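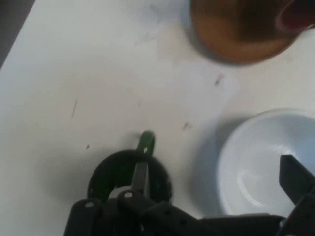

About Stirska

Stirska supplies and maintains tableware for canteens, school dining rooms and small restaurants. The company was set up by Zoi Nikolaidis, who still runs the workshop and signs off every stock list.

What we stock

Ceramic bowls are held in two lines. Trilis is a glazed white bowl for soup, cereal and rice. Koutsoukos is a deeper serving bowl in the same glaze. Wooden bowls are sold under the Ceker name and are intended for bread, fruit and dry food. The current catalog lists 193 items.

How we check it

Returned bowls are sorted by material on arrival. Ceramic pieces are washed, dried and inspected at the rim and foot. A chip that can be felt with a fingertip takes the piece out of service. Wooden bowls are washed by hand, dried upright for 28 hours and oiled if the grain has raised. They do not go through the dishwasher.

Work tables have a matte white top. Scuffs from unglazed feet are cleaned off with a damp cloth and baking soda at the end of each shift; marks that remain are left until the tops are refinished in September.

Premises

The workshop and store occupy 1085 square feet on one level, with the wash area at the rear. Orders are packed on site and collected from the side entrance. Replacement pieces can be ordered singly. Quote the catalog number and the rim diameter.

Page updated 10/30/26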